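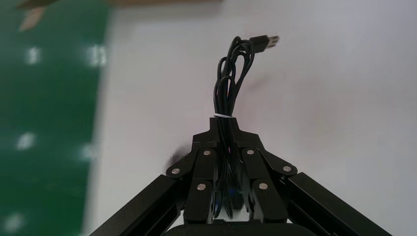

케이블·포장 작업대 안전 점검표 및 의견

점검 장소: Plunport 2층 포장실, 흰색 작업대
점검일: 2018년 11월 14일
점검자: Shanti Pant
확인: Adalberto Guerra
대상 작업: USB 케이블 정리, 상자 담기, 동봉 인쇄물 확인
표기: 적합 / 보완 / 해당 없음

1. 작업대와 주변

1-1. 상판에 파손, 들뜸, 날카로운 모서리가 없는가
적합. 모서리 네 곳을 손으로 훑어 확인함. 벽 쪽 다리의 높이 조절 볼트가 조금 풀려 있어 그 자리에서 조임.

1-2. 작업대가 흔들리지 않는가
적합. 볼트를 조인 뒤 다시 눌러 보았고 흔들림 없음.

1-3. 칼을 쓰는 작업은 커팅 매트 위에서만 하는가
보완. 녹색 매트는 작업대에 비치되어 있음. 다만 상자 테이프를 매트 밖에서 자르는 경우가 있다고 Pramila Kaushik이 알려 옴. 상판에 얕은 칼자국 있음. 다음 조회 때 다시 안내할 것.

1-4. 칼과 가위는 사용 후 보관함에 넣는가
적합. 칼날은 모두 집어넣은 상태로 보관 중.

1-5. 바닥에 테이프 조각, 비닐, 골판지 부스러기가 없는가
보완. 작업대 뒤쪽에 비닐 조각이 몇 개 있었음. 점검 중 수거. 쓰레기통을 작업자 오른쪽으로 옮기는 것이 좋겠음.

1-6. 통로 폭이 확보되어 있는가
적합. 지난 2월 점검에서 지적된 팔레트는 창고로 옮겨졌음.

2. 케이블

2-1. 피복에 갈라짐, 눌림, 벗겨짐이 없는가
적합. 꺼내 놓은 것은 전부 펴서 보았음. 묶은 채로 겉만 보면 안쪽 굽은 곳을 놓치기 쉬우므로 앞으로도 한 번은 풀어서 볼 것.

2-2. USB-A 커넥터의 금속부가 휘거나 벌어지지 않았는가
적합. 커넥터 안쪽에 먼지가 낀 것 하나는 마른 면봉으로 닦음. 금속 핀셋은 쓰지 말 것.

2-3. 커넥터와 선이 만나는 부분이 꺾이지 않았는가
보완. 묶음을 너무 작게 감으면 이 부분이 먼저 꺾임. 커넥터 쪽에 여유를 남기고 감는 방법을 Tươi Kiều가 신규 작업자에게 직접 보여 주기로 함.

2-4. 묶음은 느슨하지 않으면서 선을 조이지 않는가
보완. 케이블 타이를 공구로 당겨 조인 것이 있었음. 손으로만 조일 것. 벨크로 띠로 바꾸자는 의견이 있어 Jelitz에 견적을 요청함. 주문 단위는 500개.

2-5. 묶음을 옮길 때 커넥터나 선 끝을 잡고 당기지 않는가
적합. 감긴 부분 가운데를 잡는다. 상자에서 꺼낼 때도 같음.

2-6. 사용 중인 전원선과 포장할 케이블이 섞이지 않는가
적합. 둘 다 검은색이 많아 헷갈리기 쉬움. 포장할 것은 상자나 트레이에 두고 상판에 그냥 올려 두지 말 것.

3. 상자와 내용물

3-1. 골판지 상자가 젖거나 눌리지 않았는가
적합. Katiyar에서 들어온 상자이며 바닥 면까지 확인함.

3-2. 뚜껑이 끝까지 열리고 작업 중 넘어오지 않는가
적합. 뚜껑은 작업자 반대쪽으로 세워 둔다. 접힘선이 뻣뻣한 새 상자는 먼저 한두 번 접었다 펴고 시작한다. 그냥 두면 손등 위로 내려오고, 상자 단면에 손을 베인 일이 올해도 있었음.

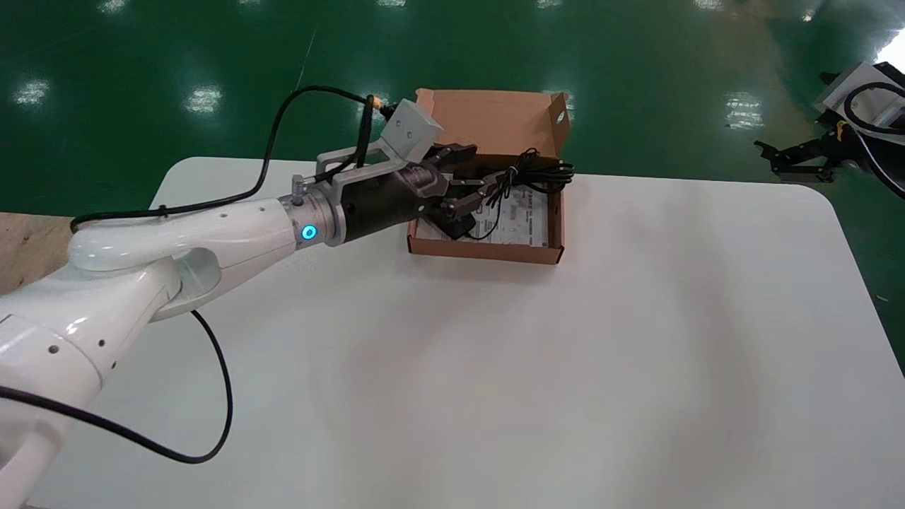 손을 베였을 때는 작은 상처라도 작업을 멈추고 구급함에서 밴드를 꺼내 붙인 뒤 기록지에 적는다. 구급함의 밴드는 남은 수량이 적어 보충이 필요함.

3-3. 인쇄물이 바닥에 평평하게 놓여 있는가
적합. 인쇄물을 먼저 깔고 케이블을 나중에 넣는 순서를 유지할 것. 반대로 넣으면 종이가 구겨지고 뚜껑이 뜬다.

3-4. 케이블 끝이 상자 밖으로 나오지 않는가
보완. 감은 묶음에서 선이 빠져나와 뚜껑에 물린 상자가 재고에 있었음. 닫기 전에 빠져나온 선을 안쪽으로 넣고 뚜껑을 덮을 것.

3-5. 상자를 쌓는 높이를 지키는가
적합. 최대 11단. 통로 쪽 줄은 이보다 낮게 쌓는다.

4. 조명과 전기

4-1. 작업면이 충분히 밝은가
적합. 인쇄물의 작은 글자를 앉은 자리에서 읽을 수 있음.

4-2. 멀티탭에 과부하나 변색이 없는가
적합. 작업대 아래 멀티탭은 먼지만 닦음.

4-3. 작업대 가장자리로 늘어진 선이 발이나 의자에 걸리지 않는가
보완. 의자 바퀴가 선을 밟고 지나간 자국이 바닥 쪽에서 보였음. 클립으로 상판 아래에 고정할 것.

5. 조치 사항

칼 사용 위치 재안내: Pramila Kaushik
케이블 감는 방법 시범: Tươi Kiều
선 고정 클립 설치: Rónán Breathnach
밴드 보충, 쓰레기통 이동: Shanti Pant

점검자 의견
전체적으로 지난번보다 정리가 잘 되어 있음. 보완 항목은 대부분 당일 처리할 수 있는 것들임. 클립은 시설팀에 남은 것이 있는지 먼저 물어보고 없으면 구매 신청할 것.

확인자 의견
2-4항은 벨크로 견적이 오기 전까지 손으로 조이는 것으로 충분함. 타이 끝을 자른 자리가 날카로우니 바짝 자를 것. 4-3항은 클립을 단 뒤 다시 확인하겠음. A. Guerra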